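3. Instalar a memória e o disco

Agora vem a parte de que eu mais gosto! Se você chegou até aqui, a placa-mãe Wesard já está parafusada no gabinete Linarbridge e sobrou um saquinho de parafusos (guarde, vamos usar no passo 4).

1. Desligue a fonte, tire o cabo da tomada e espere 60 segundos. Eu espero tomando café.

2. Abra as travas do slot de memória. Na Wesard só um lado abre, então não force o outro, como eu fiz em agosto.

3. Alinhe o entalhe do pente com o ressalto do slot e aperte as duas pontas até ouvir o clique. A força assusta um pouco na primeira vez, é normal. 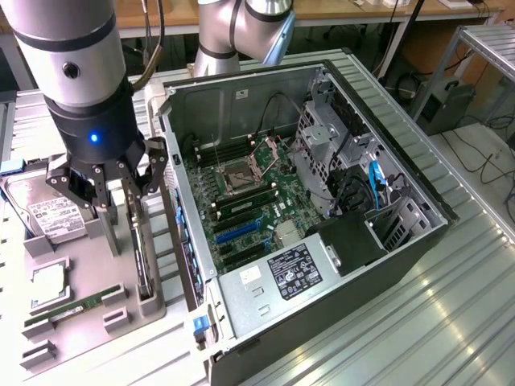

4. Encaixe o disco na gaveta Woma e prenda com quatro parafusos curtos. Os compridos são da fonte Tang, não misture!

5. Ligue o cabo de dados e depois o de energia. Os dois conectores têm formato de L e só entram de um jeito.

Nota: se a memória aparecer abaixo de 3000 na BIOS, ative o perfil no menu Avançado, salve e reinicie.

Cuidado: nunca segure o pente pelos contatos dourados. Pegue sempre pelas bordas.

Se surgir o erro 577, volte ao passo 3 e reencaixe tudo com calma. Os outros códigos estão na seção 11.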